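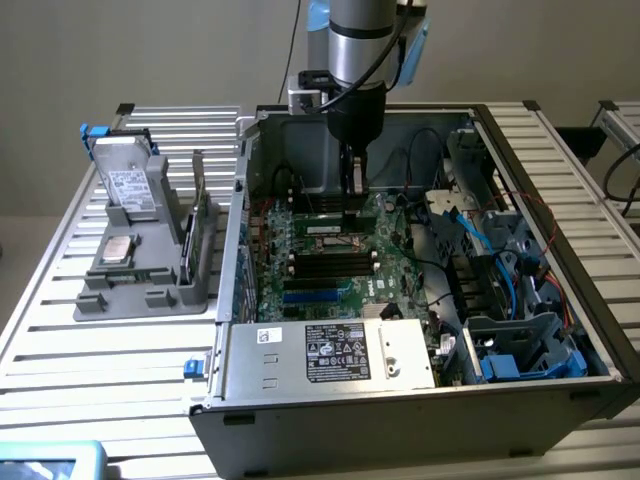
According to Mylene Buenaventura, the earlier edition of this section put the memory test ahead of the backup, and she asked for the order to be reversed. It has been.

Section 5. Adding Memory to a Vunley Desktop

Before you start

Back up your files to the Trinden drive or to another disk. Write down the amount of memory shown on the start-up screen. You will need it in step 8.

Caution: Unplug the power cord before opening the case. Switching the computer off at the front button does not cut power to the motherboard.

1. Shut down the computer and unplug every cable.

2. Hold the power button in for five seconds.

3. Lay the case on its side on a firm, flat surface and take off the side panel. Keep the screws in a cup.

4. Touch bare metal on the case. Do this again any time you walk away and come back.

5. Find the memory slots. Open the clips at the ends of the slot you want to use. On some boards only one end has a clip that moves.

6. Line up the notch in the module with the key in the slot. Press down evenly until the clips close.

Note: If the module does not go in, turn it end for end and try again. Do not force it.

7. Refit the panel, connect the cables and switch on. The first start may be slow.

8. Compare the new amount with the one you wrote down. If it has not changed, repeat steps 1 to 6 and reseat the module.

9. Run the memory test from the Tools menu. Let it finish.

Error 300 means the modules do not match. Remove the new one and check its part label against the list in Section 8.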